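April 2018

Escombe adhesive, second round of wear tests

Semadden sent the revised data sheet for the peel-and-stick label stock. It now claims 900 wash and rub cycles before the print starts to lift. The February sheet said 642 for what looks to me like the same product with the same part number. I asked what changed in the coating and got a brochure back. Not impressed.

Ran two strips on the rub rig anyway, one from the old roll and one from the new. Old roll started lifting at the corners well before the new one, so there may be something in it, but two strips prove nothing and I cut the old one badly. The corner that went first was the ragged one. Needs doing again with the die cutter.
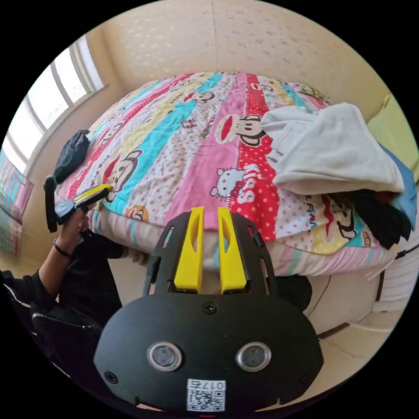
Label size is the other thing I keep arguing about. Pridetti want us to go down to their smallest format and swear it reads fine at arm's length. I doubt it. Small printed codes look great on a sample card and then get stuck along the bottom edge of something dark, like the white one with the QR code and 017 on it, where the number is upside down from where you stand. A plain number in a decent size still gets read in that position, if slowly. A tiny one gets guessed at. I want the number kept above the code whatever format we pick, and I want it bigger than Pridetti's drawing shows.

Suwannarat quoted 1307 for a full roll set, cutting included. Cheaper than I expected, which makes me wonder what the liner is like. Ask for a meter of offcut before anyone signs.

To do: recut strips, clean the rub head (felt is glazed again), repeat with solvent wipe between runs. Leave the humidity box alone until the seal is replaced, the readings from it are worthless.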